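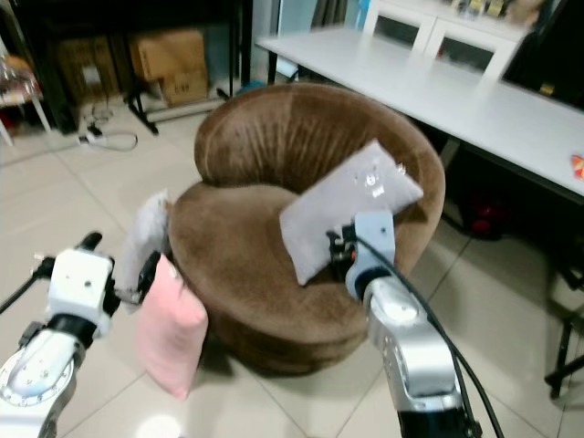
What should I bring home from Japan that isn't the usual candy and keychains?

I'm there for 11 days in July and have one half-empty suitcase to fill. My sister loves anything handmade, my dad cooks a lot, and I'd love something for myself too. No huge budget!

Posted by marino_bound

Tenugui! They're thin cotton hand towels with printed patterns, and I can't say enough good things about them. They fold flat, weigh next to nothing, and the designs change with the seasons, so in July you'll find goldfish, fireworks and morning glories all over the place. I bought 4 on my first trip and went back for more before I'd even left the neighborhood (my kitchen wall is now covered in them). The ends are left unhemmed on purpose, so they fray a bit in the first few washes. Just snip the loose threads and they settle down.

For your dad, look at kitchen knives or a good grater. Some shops will engrave a name on the blade while you wait. Knives go in checked baggage, of course.

Cetska

agree on the towels. also department store basements, all food, go hungry

Sistusel

Pottery for your sister! Small plates and tea cups are sold one by one in a lot of places, so you can mix patterns and nothing has to match. I wrapped 3 little bowls in socks and every one made it home in one piece. Temple flea markets are wonderful for older pieces too, but get there early, especially in summer when the heat is no joke by late morning. Bring cash and a tote bag. Have a fantastic trip, I'm so jealous!

Cirnex73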